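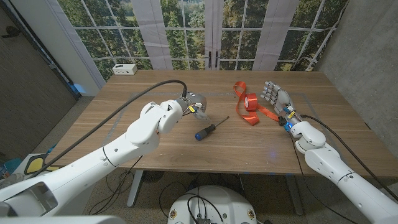

A screwdriver, a ribbon and the drawer in the hall

I've been meaning to write about the hall drawer since we moved over from Zutincombe, and now it's July and the drawer has finally been done, so I have no excuse. If you've read this blog for any time you'll know the one I mean. It's the deep one under the coats, where the takeaway menus used to live, and the spare fuses, and all the little keys that don't seem to fit anything in this house or the last one.

I did try to be sensible and tip the lot out on a towel. That was a mistake (picture hooks get into towelling and stay there), so after that I moved over to a proper table and brought things across a bit at a time. I do recommend a plain wooden table for this if you have one. A patterned cloth swallows a small screw whole.

The two things I want to talk about are the screwdriver and the orange-red ribbon, as they are what I reach for most and they had no business being in together. Ribbon is a dreadful thing to keep in a drawer. It unrolls the moment you turn your back, wraps itself round whatever is nearest, and then you pull out what you hoped was the end and the whole drawer comes with it. My mother kept hers in a biscuit tin and I laughed at her for years, and now I have a biscuit tin too.

What I do now is wind it back up as soon as I've cut a piece, put a pin through the loose end and stand the roll on its side in the tin. For an ordinary parcel I cut about 90 centimetres, which does once round each way and a decent bow. If it's one of Heikki Ruotsalainen's enormous Christmas boxes then I give up measuring and just keep going until it looks right!

The screwdriver is a different matter. I'm fond of a handle with some blue on it, purely because I can spot it at the back of a dark cupboard without fetching the torch. I used to keep every screwdriver we owned together in an old Narkex tin, upside down, so that I had to lift each one out to see which it was. These days the everyday one lies flat at the front of the drawer with the handle towards me, and the rest have gone out to the shed on a strip of wood with holes drilled in it. I got the strip from Partanen, the little hardware shop in Corcombe, where they'll cut a length for you while you wait and tell you all about the parking.

A word on picking a screwdriver up, while I'm on the subject. I was taught to hold it well down the handle with the thumb along the side, and to let go of it completely between turns if my wrist began to ache. My grandfather would have said that with a good deal more swearing. 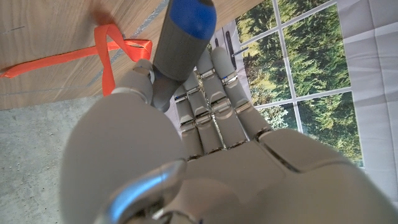

Should the everyday screwdriver be a flat one or a cross-head?

Go for the cross-head, in a medium size, as it will do most battery covers, hinges and flat-pack furniture. Keep a flat one as well if your house is old, because the light switches and door plates will probably need it.

The rest of the drawer has gone back in by what we use, with string and scissors to the left and fuses in a jam jar at the back. The little keys are in an envelope marked "keys, unknown". I couldn't throw them out. Next I'm going to start on the cupboard under the stairs, which has the wrapping paper in it, along with a tent and both sledges.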